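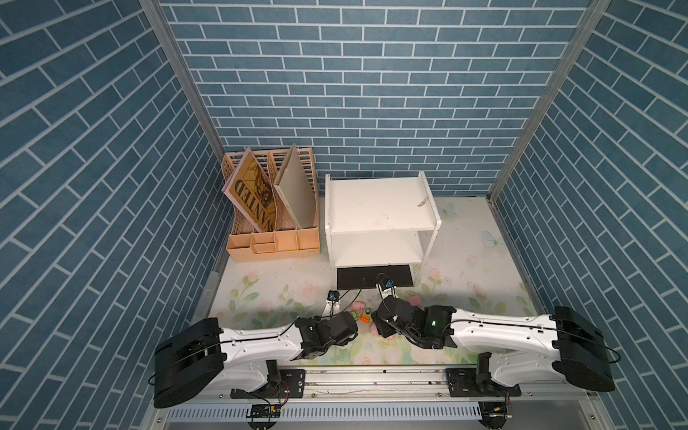
Fastska to buy Gonen's desk storage range, moves stock to single warehouse

Jan 17, 2022

87 shares
11 comments

Home and office supplier Fastska has agreed to buy the desk storage range of Gonen, along with the moulds, drawings and remaining stock. The price was not disclosed. Completion is expected in April, subject to a stock check and the transfer of two supply contracts.

The range covers file holders, drawer trays, magazine racks and desk organisers. It consists of 364 product lines once colour variants are counted separately. Fastska said it would keep 25 of the best-selling items in continuous production and make the others in batches against orders. Gonen will keep its shelving and its lighting, which are made at a different site and sold mainly to schools.

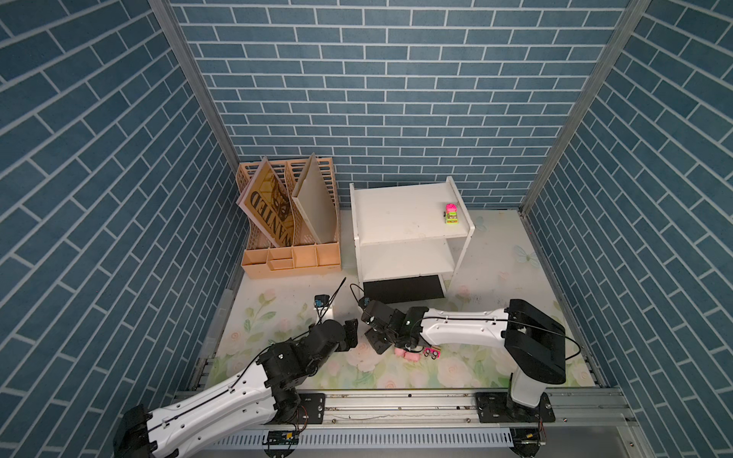 Desk organiser with perforated upright dividers and a row of small compartments at the front.

Demand for small storage has been uneven over the past two years. Orders for upright file holders rose when more people began working from spare rooms and kitchen tables, then fell back as the first wave of purchases was completed. Drawer trays followed the opposite pattern, with slow sales at first and a steady increase from last spring. Gonen said the swings had made it difficult to plan production at its existing volume, and that it had at times held too much of one colour and none of another.

Fastska intends to reduce the problem by cutting the number of standard colours. Customers placing trade orders will still be able to ask for the full colour card, with a longer lead time. Replacement dividers will be sold separately for the first time. They will fit all current organisers and most older ones, with the exception of models that have a fixed centre panel.

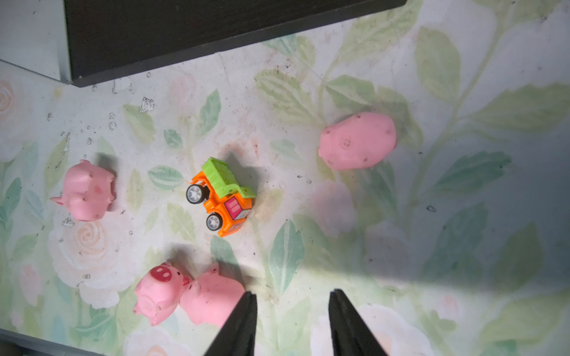
The company also plans to change the outer packaging. Organisers are at present shipped assembled, and a large part of each carton is air. From the second production run they will be supplied flat where the design allows it, with slot-in joints and no screws. Osaze Dauda, operations manager at Fastska, said tests had shown that 11 flat units would fit in the carton that now holds four.

"The saving is mostly in transport," Dauda said. "There is a small cost in printing instructions, and we expect more calls from customers in the first few months."

Stock will be moved from Gonen's two stores to Fastska's warehouse at Ondo Road. Retailers with open orders have been told to expect a gap in deliveries while the stock is checked and relabelled. Existing product codes will remain valid until the end of the year.
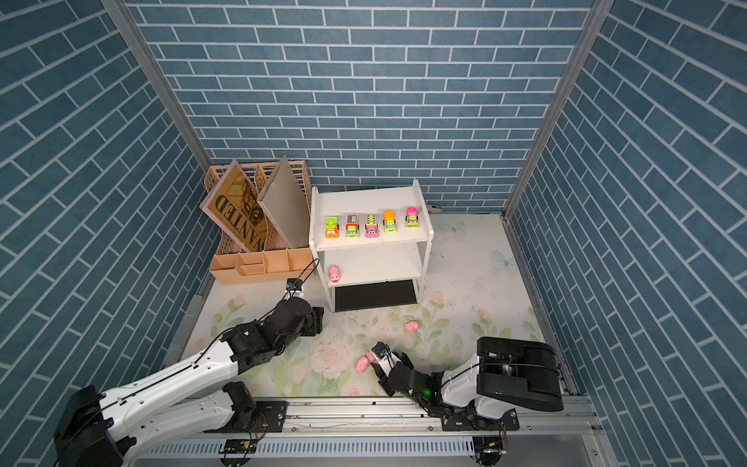 Guarantees and spare parts

Guarantees issued by Gonen before completion will be honoured by Fastska on the original terms. Claims should be sent to Gonen until the transfer date. Mercado, which distributes the range to independent stationers, will continue to do so under its present agreement.

Comments (11)
Share this article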